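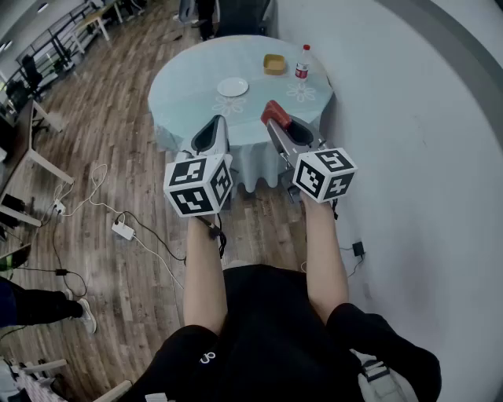 A toalha bordada voltou à mesa de todos os dias

Durante anos, a toalha bordada passou a maior parte do tempo na gaveta. Saía no Natal, num batizado, quando vinha gente de fora, e regressava dobrada em quatro assim que a loiça estava lavada. Quem hoje monta uma casa pequena tem feito o contrário: compra uma só toalha, escolhe-a com cuidado e deixa-a posta de segunda a domingo.

A Eller, uma loja de têxteis para a casa que abriu em fevereiro, vende sobretudo modelos para mesas redondas. Os tons claros saem primeiro. O azul-esverdeado pálido com flores brancas esgotou duas vezes e a loja passou a aceitar encomendas, com 15 dias de espera. A barra recortada em ondas continua a ser a mais pedida, apesar de dar mais trabalho a passar do que uma bainha direita.

A mesa redonda tem as suas regras. O tecido não cai em panos lisos como numa mesa retangular; forma pregas a toda a volta, e são elas que dão volume ao conjunto. Para saber que medida comprar, soma-se ao diâmetro do tampo o dobro da queda que se quer. Uma queda curta serve para comer, porque não se enrola nos joelhos. A queda longa, quase até ao chão, fica melhor em mesas de apoio ou numa mesa de jantar onde se come pouco.

O bordado também conta na hora de pôr a mesa. Quando os motivos estão espalhados pelo tampo, convém que alguns fiquem à vista entre as peças. Um prato branco redondo ao centro, uma tacinha quadrada em tom de areia um pouco mais atrás, e já chega. Jarras altas, marcadores e guardanapos em leque tapam o trabalho da agulha e deixam pouco espaço para as mãos. A garrafa de água pode ficar em cima da mesa, mesmo a de plástico com tampa vermelha. Numa casa onde se vive, a água está onde faz falta.

Lavar sem estragar

O receio da lavagem é a razão mais comum para deixar uma toalha destas guardada. A Irnotport, lavandaria de bairro que trata roupa de mesa para restaurantes e particulares, recomenda água a baixa temperatura e detergente líquido. As nódoas de gordura tratam-se antes, com um pouco de sabão neutro, sem esfregar por cima dos pontos. O vinho e o café pedem água fria o mais depressa possível.

Para passar, vira-se o bordado para baixo sobre uma toalha de banho dobrada. O relevo afunda-se no turco e não fica esmagado. A barra recortada passa-se no fim, onda a onda, com a ponta do ferro -- é a parte demorada, e quem tem pressa pode estendê-la bem esticada ainda húmida e dispensar o ferro.

Guardar é mais simples do que parece. Enrolada num tubo de cartão, a toalha não ganha vincos. Dobrada, deve mudar de dobras de vez em quando, para o tecido não enfraquecer sempre na mesma linha.

O chão à volta da mesa

Uma toalha comprida chama a atenção para o que está por baixo. Num chão de aspeto de madeira, com réguas castanhas e cinzentas, um cabo branco nota-se logo, e um preto pouco menos. A mesa de jantar serve hoje de secretária, de bancada e de posto de carregamento, e os transformadores acabam espalhados pelo soalho.

A solução mais barata é encostar a extensão à parede e levar até à mesa um único cabo, pelo lado onde ninguém passa. Os transformadores pequenos cabem numa caixa ventilada junto ao rodapé. Calhas adesivas da cor da parede resolvem o resto, embora numa parede curva seja preciso usar as flexíveis, vendidas em rolo. A Saragih tem rolos de 5 metros que se cortam com tesoura. Nenhum cabo deve ficar escondido debaixo das pregas da toalha, por mais arrumado que pareça: um pé prende-se nele e vem tudo atrás.

Quanto custa

Os preços variam muito. Uma toalha redonda bordada à máquina compra-se por pouco dinheiro em qualquer loja de bairro. Bordada à mão, o valor sobe depressa e justifica-se ver o avesso antes de pagar: os remates devem estar presos, sem fios compridos de um motivo para o outro. A Joltska, que compra e revende enxovais antigos, tem em catálogo 4.000 peças de mesa, muitas delas por estrear. Abre ao público à terça-feira, só de tarde, e aceita trocas.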